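Spent my whole evening rereading the pricing notes from our first year at Wimby and I have so many feelings about it, so, a little thread!

1/ We launched with four plans. FOUR. We had 12 customers. Daryna Pavliuk asked which plan she was on and I had to look it up.

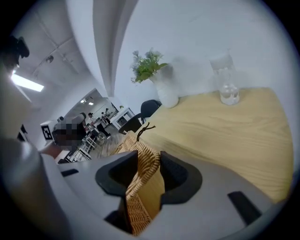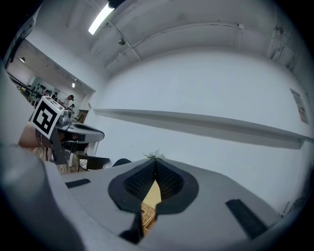 Woven wicker texture, twice over.

2/ So we went down to one plan, $70 a month, everything included. I was terrified! Signups went up the very next week.

3/ The best part was the phone calls. I talked to 85 people that spring and asked every one of them what they'd pay for first. Hardly anyone said the feature we'd spent January building.

4/ Huge thanks to Eirlys Lougher, who read every draft of the pricing page and crossed out most of it. The version that's live has 138 words. I love it so much.

5/ If you're stuck on pricing, call five customers tomorrow morning. Then tell me what they said, I really want to hear it!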